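発表メモ「社内の共有キッチンを見直して」
6/10/22 総務勉強会 発表者:パラヴィ・ディロン

1. はじめに
自己紹介は短く。Wondineの総務に移って2年目。今日の話は本社3階の共有キッチンのこと。設備の話はしない。使い方の決めごとの話に絞る。

2. 見直し前の状況
利用者は65人。冷蔵庫は1台、棚は名前順に割り当てていた。名前順にした理由は引き継ぎ資料に残っていない。
5月に全員へアンケートを出した。多かった不満は、冷蔵庫に古いものが残ること、昼に流しが混むこと。コーヒーの味についての意見もあったが、今回は扱わない。
ここで会場に聞く。「職場の冷蔵庫に期限表示のルールがある方は」。手が挙がらなくても先へ進む。

3. 変えたこと
名前順の割り当てをやめた。代わりに、入れた日の日付シールを貼る。シールは扉の横に置く。金曜の夕方、シールのないものは処分する。
最初の週は苦情が出た。翌週から、前日の昼に一斉メールで予告を流すようにした。文面は配布資料の裏にある。
流しについては、昼休みの開始を部署ごとに15分ずらす案を出したが、Stustnessとの共同案件のチームは先方の時間に合わせるため対象から外した。例外を認めるかどうかで一番時間がかかった。ここはゆっくり話す。

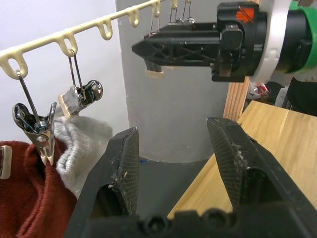 4. 費用
シールとペンで900円。洗剤の追加が1,000円ほど。予算の申請は不要だった。
配送業者をJaiswalに替えた件は質問が出たら答える。自分からは触れない。

5. うまくいかなかったこと
マグカップの置きっぱなしは減っていない。張り紙を2回替えたが同じ。私物のカップを禁止する案は反対が多く、取り下げた。
Piltnessの支店では洗い物の当番制をやめたそうなので、来月話を聞きに行く。結果は次の勉強会で報告する。

6. 質疑
想定される質問:
処分したものの弁償はするのか。しない。予告メールに明記している。
冷凍庫も同じルールか。同じ。ただし保冷剤は対象外。
当番の決め方。今は総務が持ち回りで担当している。
時間が余ったら、アンケートの用紙を回覧する。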